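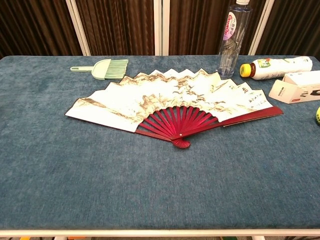 Lectura: 2 min

Abrir un abanico sin romperlo, asignatura pendiente en el taller de robótica de Brorkville

2022-05-04

El club de robótica del instituto de Brorkville lleva desde octubre enseñando a una máquina a hacer lo que cualquier abuela resuelve con un golpe de muñeca: abrir y cerrar un abanico. El balance provisional es de 1141 intentos registrados, 302 aperturas completas y más de 19 abanicos jubilados antes de tiempo.

El proyecto se llama Bustico y lo llevan tres equipos de alumnos de bachillerato. La prueba consiste en tomar el abanico por la varilla exterior, desplegarlo del todo y dejarlo sobre la mesa con el país entero. Lo último resulta ser lo difícil. El papel plisado tolera mal el entusiasmo de un motor, y el modelo elegido este trimestre, de varillas rojas y con un paisaje de montañas en tinta parda, tiene además la mala costumbre de girar sobre el remache cuando se le empuja de lado.

La mesa de trabajo va forrada de una tela azul grisácea de tacto aterciopelado, decisión que ocupó dos reuniones. Sobre la superficie desnuda, los abanicos patinaban hasta el suelo. Sobre la tela se quedan quietos, a veces demasiado, y la pinza arrastra el forro con ellos. Los alumnos han anotado el problema en el cuaderno del proyecto con el epígrafe «arrugas, otra vez».

El abanico no es el único examen. El repertorio incluye cepillos, botellas de plástico y cajas de cartón, objetos que Bustico agarra ya con cierta soltura y de los que, en consecuencia, apenas se habla en el club.

Los equipos presentarán el trabajo en el certamen escolar Wuro, dentro de la categoría de manipulación de objetos delicados. El año pasado se la llevó el centro Kushwaha con una máquina que doblaba servilletas. En Brorkville sostienen que una servilleta no tiene varillas y que así gana cualquiera.

El taller abre al público el día anterior al certamen. Se admiten donaciones de abanicos, preferiblemente baratos.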